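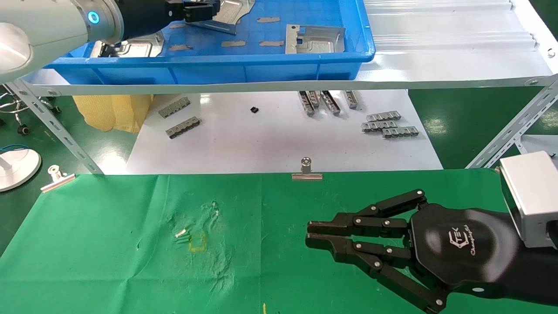
Bench one at Ravik, with one arm over the green cloth and the other reaching into the blue tray.

Wanted: people who are good with their hands and hard to impress
Ravik, Prundton site
Posted June 27, 2020

We are looking for 6 people to spend part of their summer finding out whether our machines can do a job yet. The job is picking up a small metal part, looking at it, and putting it down where it belongs. Most people learn it before their coffee cools. Our arms have been at it since March.

If you have read that robots will be doing all the shop-floor work by next year, you may find the position restful. If you are hoping to be told that robots will never fold a shirt or sort a drawer of hinges, we can't promise that either. Some mornings they do better than we expected. Then somebody puts a part down at a slightly different angle and we all have a long afternoon.

What you would be doing

You will work at a bench beside the arms, on the same chores they get: sorting small parts, moving bent sheet metal in and out of a tray, turning machined pieces over, clipping down a cloth and smoothing it flat. You do the chore your way. Then you watch the machine do it and write down, in plain words, what went wrong and what you would have done. "It let go too soon" is a useful note. "Bad robot" is less useful, though we have received it often enough to give it its own column.

In the second half of the project, called Hellutura for reasons lost in an early email thread, we move on to housework. Expect towels, cutlery, jar lids and the junk drawer. The junk drawer is the one we are worried about. 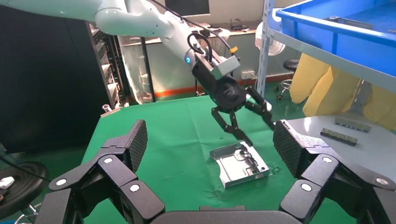
A good share of the work is patience. A hand with several joints in every finger has a great many ways to approach a flat piece of aluminum, and it will consider quite a few of them while you stand there knowing the answer. Please don't help. We have all helped at one time or another, and it ruins the trial.

Who we want

You have done repetitive handwork for a living or for a household. Assembly, packing, sewing, kitchen prep, laundry and raising small children all count. You can say what your hands are doing while they do it, which is harder than it sounds (try explaining how you get one coin out of a pocket full of them). You can sit through the same failure many times and still describe the last one carefully.

You do not need a degree, and you don't need to know how to program. If you do know how to program, please keep it to yourself during sessions.

We would especially like to hear from left-handed people. Our current testers are all right-handed and we only noticed last month.

Hours and terms

Sessions last 2 hours, with 2 sessions a week. Paid hourly, at the same rate for everyone, including time spent waiting for something to restart. There will be time spent waiting for something to restart. Closed-toe shoes, hair tied back, no loose sleeves or bracelets. Masks are required indoors, and we space the benches out, so tell us if you have trouble hearing at a distance.

You will be shown the stop button before anything else. You may press it whenever you like and you will never be asked to justify it.

How to apply

Write to the Bakhtiari building front desk, Prundton, and mark it "Hellutura bench." Skip the résumé. Send us a short description of how you do one chore you are good at, in enough detail that a very literal stranger could follow it. Folding a fitted sheet is welcome as a subject, but be warned that the whole office will read it for personal reasons.

Shortlisted applicants will be invited to a paid trial session. We reply to everyone. The replies are still written by hand.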